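Vostell Countertop Dehydrator -- Set-Up and First Run
Section 2: Before you dry anything

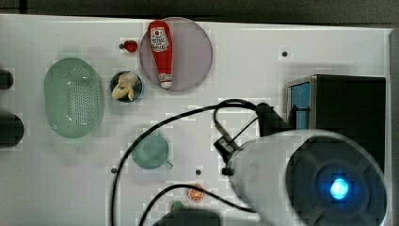

Read this section first, then Section 3 for the drying times. Covers the Vostell with the dial and the Vostell with the keypad. If yours has a Favness lid (the clear one) see the note at the end.

Unpacking

1. Lift the base out by the sides. Not by the fan housing.
2. Pull all tape, including the strip under the bottom tray. Easy to miss.
3. Check the trays for cracks. Cracked tray -- don't use it, contact Zandent for a replacement.
4. Keep the box until the first run is done. Returns need the original foam.

Washing

5. Trays and lid: warm water, dish soap, soft sponge. No dishwasher.
6. Base: unplug, wipe with a damp cloth. Never rinse it or hold it under the faucet.
7. Let everything air dry compeltely before stacking.

Placing the unit

8. Flat, hard surface. No towels or placemats underneath, the intake is on the bottom.
9. Leave 2 inches clear on all sides.
10. Plug straight into the wall. No extension cords, no power strips.

CAUTION: Base gets hot at the back. Keep the cord away from it. Keep kids and pets away too.

Empty run

11. Stack the trays, put the lid on, nothing inside.
12. Set to high and run for 2 hours. A light plastic smell is normal the first time. Open a window.
13. Smoke or a burning smell is not normal. Unplug and stop.
14. Let it cool, wipe the trays once more.

Loading

15. Slice evenly. Thick pieces next to thin pieces means half the batch is leather and half is still wet.
16. Rinse fruit and drain it well, then pat dry. Dripping fruit adds hours.
17. Apple, pear and banana go brown. Dip in lemon water first if you care about color.
18. One layer per tray, pieces not touching. Max load per tray is 200 grams.
19. Sticky stuff (tomato, mango, purees) goes on the mesh liner. Liners are sold seperately, part 233.
20. Lid on, set the temperature, then the timer. In that order or the keypad model resets to default.

Note: rotate the trays halfway through. Bottom ones dry faster.

Note: herbs go on the lowest setting and by themselves. Everything else will taste like them.

CAUTION: Do not dry raw meat until you've read Section 4. Different temperatures, different prep.

Favness lid

Fits the same but the vent ring turns the other way. Counterclockwise is open. Leave it open for the first hour, then half closed.

Arango stacking trays also fit -- use the spacer ring or the lid won't sit flat.

Manual revised April 7, 2023. Replaces the January sheet.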